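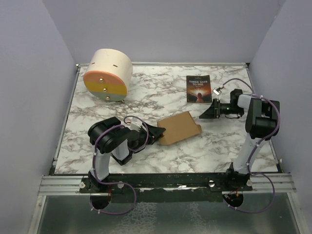

4. Running the two-arm station on open day

Read this section before visitors come in. It assumes the station is already powered up and homed as described in section 3. The text was revised on 28 September 2025 by Ivar Ljungberg, after complaints that the May version promised too much.

4.1 Before the first demonstration

1. Check that both arms are bolted firmly to the black rail. Worn finish on the rail is cosmetic. A screw that turns by hand is a fault, and the station stays off.

2. Follow the purple cable on each arm from wrist to base. Leave the loop in front of the base slack. If a tie has slipped, move it back.

3. Set out the props: the flat cardboard box near the middle, the paperback (THREE DAYS TO SEE) behind it and to the right, the drum-shaped container with the three colored bands at the far left. Lay the book with its cover up.

4. Load the Plavby routine and run it once with the doors closed. If it fails, run it again. If it fails 2 times in a row, swap to the spare routine and change the sign outside.

Note: The Plavby brochure calls the routine "ready for any object." We have not found this to be true. Baldur Blöndal ran it 50 times on a flat box and had 11 failures, most of them at the first grip. Please do not repeat the brochure line to visitors.

4.2 During the demonstration

5. Stand where you can reach the stop button. Let no more than 12 people into the Runberg room at once.

6. Say what the arms are going to try, then press Start. Avoid "it knows" and "it decides." Visitors will ask whether it can fold laundry. The answer is no.

7. If an arm stalls, press Pause and wait for both arms to settle. Tell the group it stalled. Covering for it only makes the next question harder.

CAUTION: The gripper fingers are pointed and close without warning. Keep hands off the tabletop whenever the arms have power, paused or not.

CAUTION: Do not hand a visitor's own phone or glasses to the arms, whatever the Prandton sales people did at their own event.

4.3 Swapping props

8. Press Stop, switch off arm power, and only then reach in. Keep replacement boxes to the same size; the routine copes badly with anything taller.

9. Write every failed run in the log, with the prop used. Rashidi support will ask for it, and "worked most of the time" gets you nowhere with them.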